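Why Does Wood Have Stripes?
The Pirngate Page for Nosy People, No. 7

Filed under: Trees, Tables, Things You Lean On

Put your elbow on a table. (If a grown-up tells you off, say it's for science. This works less often than you'd hope.) Now look down past your elbow. If the table is made of wood, you'll probably find lines. Some run straight, some wander, and some bend around in arches like a very small church.

Nobody drew those. They were made by a tree while it was busy with something else.
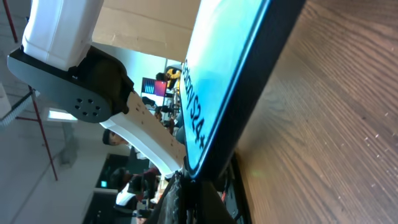 Wooden tabletops have grain, and in the second picture some of it bends into an arch.
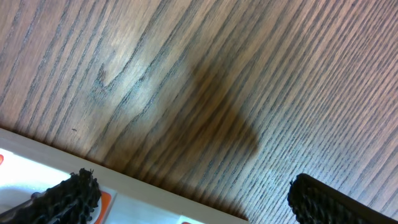 The lines are called grain. To find out where they come from, you have to go outside and bother a tree.

How a tree gets fat

You grow all over. Your feet get longer, your arms get longer, and your pants get shorter, or so it seems. A tree does it differently. It gets taller only at the tips of its branches, and it gets wider only in one thin layer tucked just under the bark. That layer is called the cambium, which you say like this: KAM-bee-um.

The cambium spends the growing season making new wood on its inside and new bark on its outside. The old wood stays where it is, in the middle, being old.

This means that if you carve your name in a tree at the height of your chin, it will not rise up into the sky as the tree grows. It will stay at that height, and one day you'll be taller, and you'll have to bend down to be embarrassed by it. Please don't carve your name in a tree. The bark is there to keep out bugs and rot, and you would be making a door.

Fast wood, slow wood

In spring, a tree in a place with cold winters wakes up thirsty. It has leaves to make and needs to get a lot of water up to them. So the wood it makes in spring is often full of wide tubes or roomy cells, good for moving water. This is called earlywood. In many trees it looks pale.

Later in the summer the rush is over. The tree makes tighter wood with smaller cells and thicker walls. This is called latewood, and it often looks darker. Scientists could have picked more exciting names, but at least you won't mix them up.

Then comes winter and the tree stops. It doesn't do anything for months, and it gets no complaints about it.

One band of earlywood plus one band of latewood makes one ring. Usually that's one year. Cut across a trunk and you'll see the rings sitting inside each other, with the oldest in the middle and the newest right up against the bark.

Not every tree plays along. In parts of the world where it's warm and damp all year, some trees never get a proper stop, so their rings can be faint or missing. And now and then a tree has a rotten year, maybe with a drought or a late frost, and makes a ring that's hard to find, or one that looks like two. People who study tree rings for a living check lots of trees against each other before they say anything out loud. Their job is called dendrochronology. Try to work it into a conversation by Friday.

So where do the stripes come from?

Rings are round. Table stripes mostly aren't. Something has happened in between, and that something is a saw.

Think of a tree trunk as a stack of ice cream cones, one over the other, very long and very skinny. (It's a rough way to think of it, but it's a good one, and now you're thinking about ice cream.) Each cone is one year's wood. From the end, you see circles. If you slice the whole stack from top to bottom, you cut through the sides of the cones, and you see lines.

Saw straight through the middle of the trunk and you get lines that are fairly straight, running side by side. A board cut so the rings meet its face nearly head-on is called quartersawn.

Saw off to one side and the blade skims the cones at a slant. Near the edges of the board the lines still run along nicely. In the center they curve up and over into tall arches or V shapes, one inside another. Woodworkers call this cathedral grain, after the pointed windows in big old churches. A board cut that way is called plainsawn or flatsawn.

Wood can also be shaved into very thin sheets called veneer, and those get glued on top of something else to make a surface. The sheets have grain, too, and it's real grain, because it's real wood. It's just wearing a costume.

Knots, or where an arm used to be

Sometimes the lines are flowing along quite happily and then swerve around a dark circle. You've found a knot.

A knot is the bottom part of a branch. As the trunk got wider, year after year, it grew out around the branch and swallowed the first bit of it. If the branch was alive, its wood and the trunk's wood grew joined together, and the knot sits tight. If the branch was already dead, the trunk just closed in around it, and the knot may be loose. Loose knots can drop right out of a board. That's why old fences have holes in them at exactly the height where you can spy on the neighbors.

Why wood splits one way and sulks the other

Grain isn't only for looking at. Most of a tree's cells are long and thin, and they lie along the trunk like a fistful of drinking straws. It's easy to pull straws apart from each other. It's hard to snap the whole bunch across the middle.

Wood behaves the same way. An ax coming down on the end of a log can split it along the grain with a nice loud crack. Go across the grain with the same ax and you'll be there until May.

Splinters follow the rule, too. If you ever run your hand along a rough board (try not to), splinters come up as long skinny needles, because they've peeled off along the grain. You have never in your life had a square splinter.

Try it: make your own grain

You'll need modeling clay in 2 colors, one light and one dark, plus a piece of string or dental floss.

Roll the light clay into a fat little sausage. Press out a flat sheet of dark clay and wrap it around. Now wrap on a sheet of light, then dark, then light again, until you have 5 wraps. Squeeze one end a bit thinner than the other, the way a trunk is thinner at the top. You've just made a tree in much less time than a tree takes.

Cut off one end with the string. Rings!

Now cut the rest the long way, but don't go through the middle. Cut close to one side. Open it up and look for a pointy arch. If yours looks like a squashed sock, your layers were too thick, or you leaned on it. Squash it up and have another go. Ours took 3 tries, and the first one is still stuck to the underside of a chair.

Words to show off with

Cambium: the thin layer under the bark that makes new wood.
Earlywood: wood made at the start of the growing season.
Latewood: wood made toward the end of it.
Grain: the direction and pattern of the lines in wood.
Veneer: a thin sheet of wood glued onto something else.
Dendrochronology: working out dates from tree rings. Also a very good word for hangman.

Questions you sent in

"Does my desk still grow?" (from a reader in Sasum)
No. The cambium was gone long before it became a desk. But wood does swell a little when the air is damp and shrink when the air is dry, mostly across the grain. That's why a drawer can stick in a wet summer and behave itself in winter.

"Can I count the rings on my table and tell how old it is?" (from a reader in Tarigan)
You can count the lines, but you'd only be counting some of the years the tree was alive. It won't tell you when somebody cut the tree down or when they got around to making a table.

"Is paper wood?" (from a reader in Jarach)
Most of it is made from wood, yes, but the wood has been mashed up into tiny fibers first, so you won't find any rings. Most paper does have a grain, though. Tear a newspaper from top to bottom, then tear another sheet from side to side. One way will probably go fairly straight and the other will wander off. Ask whether anyone's finished reading it before you start.

Next time on the Nosy Page: why cheese has holes, and who is responsible.

Last updated April 2026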